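4.2 Handling rules for hand-worn and head-mounted recording

The rules in this section apply to all first-person recordings made for the Plerida manipulation set. They were drafted in April, tried out at two sites (Olside and Nirkholm), and revised once before the main collection. The version given here is the one in force from 22nd May. Recordings made under the draft rules were kept only if they also met the revised ones.

The starting point was a problem with reuse. Earlier sets of household recordings had been labelled by several groups, each with its own idea of when a grasp begins and what counts as a held object. When we tried to train one grasp-timing model on two such sets, the model learned the difference between the labelling habits as readily as it learned anything about hands. We therefore wrote down the rules for the person recording and the rules for the person labelling in a single document, so that each group could see what the other had been told.

Rule 1 deals with the hands. Both hands should be in view at the start of a handling episode. A hand that is not holding anything may rest, hover or gesture, and is labelled "free" for as long as it touches no object. It must not be labelled "preparing" or "reaching" unless contact follows within the same episode. Under the draft rules, labellers guessed at what a free hand was about to do, and this was the largest single source of disagreement between them.

Rule 2 deals with clear and glossy objects. Glass, polished metal and clear plastic are allowed, and each episode containing them carries a material flag. The outline of a clear object is drawn along its rim where the rim can be seen. Where it cannot, the labeller marks the outline as uncertain and does not fill in the missing part from memory of other views. Reflections on a dark or curved surface are never outlined as objects.

Rule 3 deals with the room. Recording takes place in rooms as they are used, and the person recording does not tidy up first. Items in the background are left unlabelled unless a hand touches them. Screens may be on, provided that they show no messages, names or account details. Faces in pictures on the wall are blurred before release.

Figure 3 gives a frame to which all three rules apply. 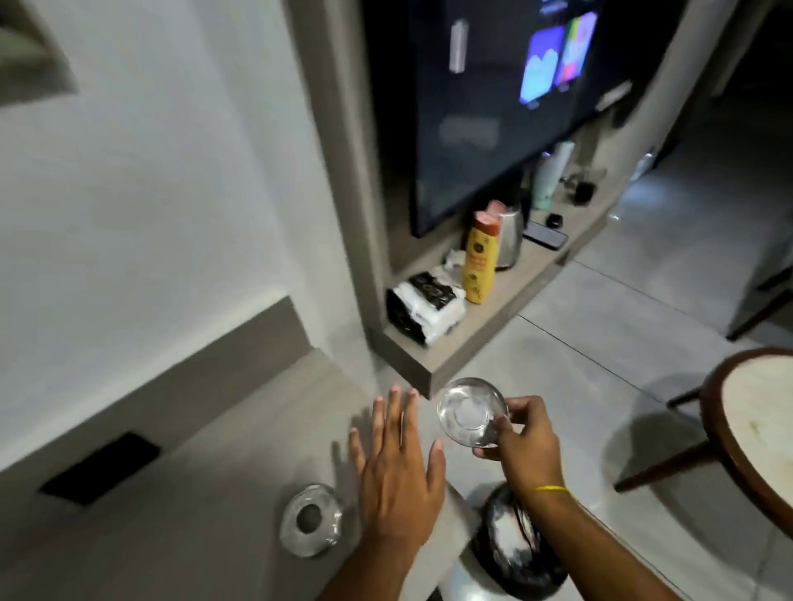 Figure 3. Left hand open, labelled "free"; right hand holding a small clear glass saucer, labelled "pinch". The material flag is set for the episode.

In this frame the saucer's rim and its central ring both catch the light, so the outline can be drawn under Rule 2 without the uncertain mark. The bright streaks on the dark glass object below the right hand are left alone. The bottle, kettle and remote control on the shelf under the television are background under Rule 3. The left hand's fingertips are slightly blurred by motion. The rules allow this, as long as the hand can still be told apart from what lies behind it.

Rule 4 deals with jewellery, sleeves and gloves. Thin items such as string bracelets and plain rings may stay on and are treated as part of the arm or hand. Loose sleeves are rolled back above the wrist. Gloves are not worn unless the task would normally call for them.

Rule 5 deals with breakable objects. The person recording may stop at any time and need not finish a task for the sake of a complete episode. Unfinished episodes are kept and marked as such. We consider this a safety rule first, but it also gives the set a number of natural interruptions, which scripted recordings tend to lack.

To check whether the rules could be followed, 300 episodes were labelled twice by separate labellers at Dantas. The two labellers gave the same hand state throughout in 83 per cent of episodes. Most of the remaining cases concerned the moment at which a pinch ends, and the wording of that definition was changed as a result. The full set holds 1,162 episodes, of which 42 were withdrawn for breaking the screen part of Rule 3.

We make no claim that these rules suit industrial settings, where fixed cameras and guarded cells raise other questions.

Comments (3)

glovebox_tam
Useful to see the labelling rules printed in full. Does "free" still apply if the hand is resting on the table? A table is an object in our scheme and we had long arguments over it.

R. reader
Rule 2 matches what we do with lab glassware, except that we outline strong reflections as a separate class. It's slow work, but handy later for training a model to ignore them.

pell_ost
83 per cent seems low for hand state alone. I'd like to see the figure again with the new wording for the end of a pinch.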